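Putting the winter jackets away (or getting them out)

The mornings turned in May, so the box came down from the top of the wardrobe. 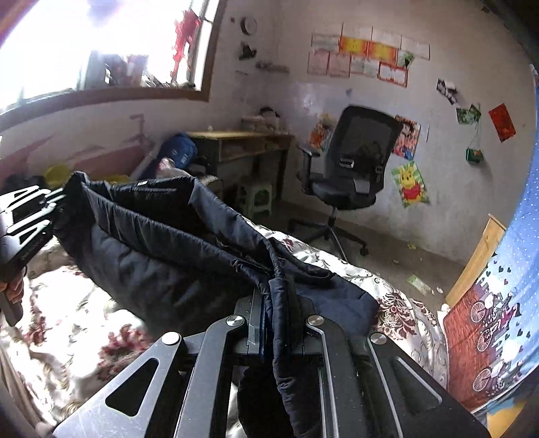

Navy padded jacket on the floral quilt.

I do all my folding on the bed. The table is too small for anything with sleeves, and the quilt stops zippers from scratching the wood. A puffy jacket is the worst of the lot. You fold one side in and the other side fills up with air again.

What works for me is doing up the zipper, laying the jacket face down and bringing both sleeves across the back. Then I fold up from the hem and lean on it for a bit. Aoife Kinsella rolls hers and stuffs them into their own hoods. I tried that last year and the hood seam went on one of them, so I'm back to folding.

We had eight jackets in the box and three of them don't fit anyone in this house any more. Those are going to my cousin in Celberg, whose kids are the right size. The grey one needs a new zipper pull. I'll see if the mending place has one in the right colour.

I also found two odd mittens and the scarf I blamed Selina for losing. Sorry, Selina.

The pillowcases and sheets are next. I want to get them washed while there's still enough sun in the afternoon to dry them on the line.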